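Search this site
Type and press enter

How to wipe down an office water dispenser

I clean the dispenser on our floor every Wednesday, before the others come for tea. It takes me 17 minutes, and most of this is waiting.

First, pull out the plug and let the hot tank cool. The water in ours is kept above 80 degrees, so please don't hurry this step. Take a microfiber cloth, wet it with warm water and one drop of dish soap, and squeeze it very well.

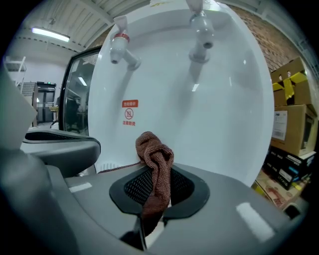
Start from the top and go down, always in one direction. A rounded front shows every streak under ceiling lights – I finish it with a dry part of the cloth. Around the taps, fold the cloth to a thin strip and pull it behind the neck, left and right. Go softly over any warning sticker, the corners lift easily.

Last, empty the drip tray, wash it in the sink and dry it before you put it back.

44 shares
2 comments

Jalen Okafor
Do you use vinegar for the spouts?

Elibariki Rashidi
My cloth leaves lint on the white plastic. Maybe it is too old.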